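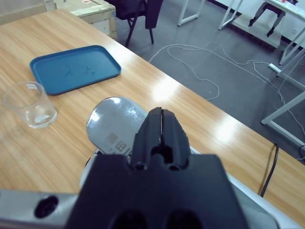 Home News People Town Archive Contact

1/10/26
By Deisy Condori

Marta Bodnár keeps her late father's tuning forks in a kitchen drawer, next to the string and the spare fuses. She took over Bodnár Pianos in Dromgate when she was 31, after working six years in the same shop as his assistant. She is 64 now and still tunes most days, though she stopped moving pianos after a bad fall on a stairway in July.

I met her at her house on the hill road. She made coffee and apologized for the noise from next door, where the roof was being replaced.

She did not plan to be a tuner. She studied bookkeeping in Zustham and had a job offer from a lumber company there. Her father's eyesight was failing, and he asked her to drive him to his customers for one summer.

"I sat in a lot of living rooms," she said. "I read magazines. After a while I could tell when he was done with a string before he took his hand off the lever. He noticed that I looked up every time."

He gave her an old upright to practice on. It had been in a church basement and several of the hammers were missing. She tuned it, let it down, and tuned it again for most of a year.

"I hated it," she said. "The pins were loose, so you would get it right and it would slide back before you had done the next one. He knew that when he gave it to me."

A home visit takes her an hour and a half if the piano has been looked after. If it has been sitting for ten years it can take two visits, because raising the pitch all at once puts it out again by the next morning. She tells people this on the phone. Some of them call somebody else.

The town had three tuners when she started. Now she covers Dromgate, Zustham and the farms in between, and the waiting list in the fall runs to five weeks. Schools all want their pianos done just before classes start, which she calls the worst time, when the heating has not come on yet. Once it does, the wood dries and the pitch drops.

"I have told every principal the same thing," she said. "Wait a month. They say the concert is in a month."

I asked what people get wrong about their pianos. She said they worry about sunlight and forget about the heater. She has seen good instruments pushed up against a radiator with a plant on top, and the plant watered from above. She does not mind a piano that gets played hard. Children banging on it do less harm than a damp room.

Money came up a few times. She charges less than the tuners in the city and knows it. She bought her father's tools and customer cards from the estate for 2,000, paid to her brother over two years, and says it was a fair price because the cards were the part worth having. Each card has the make of the piano, the date of every visit and a few words in his handwriting. She showed me one that said only "dog." Another said "do not discuss the son-in-law."

She has added to the cards and never moved them to a computer. Clonance, a company that sells scheduling software to small repair shops, sent a salesman out to see her last spring. He stayed for lunch.

"He was a nice young man and his mother had a piano," she said. "I tuned it in the end. I didn't buy the program."

The hardest job she remembers was a concert grand in the old Zustham theater, on a night when the snow had closed the road behind her. The pianist wanted the top end brighter and the stage was cold enough that she worked in gloves with the fingers cut off. A string broke at six and the doors opened at seven. She had the right wire in the car. She finished while people were finding their seats, then stayed to listen from the side, because she could not drive home anyway.

"The new string went flat in the second half," she said. "I heard it and he heard it. I don't think anyone else did, but I didn't enjoy the rest."

Her hearing has changed. She has it tested every year and the highest notes are harder than they were, so for those she checks herself with an electronic tuner. Her father would have disapproved. She said he also drove until he could not read the road signs.

She has had two apprentices. One moved away after a few months. The other, a former cabinetmaker, now rebuilds actions in her shop and goes out on calls when the list gets long. He will take the business when she stops, and the name will stay on the door. They have not set a date.

For over 20 years she had no piano of her own in the house. The old upright from the church went to a school, then to the dump. She has a small one now, in the front room, with the lid closed and mail on it. I asked when it was last tuned.

"Before the fall on the stairs," she said, and went to let the roofers' dog in.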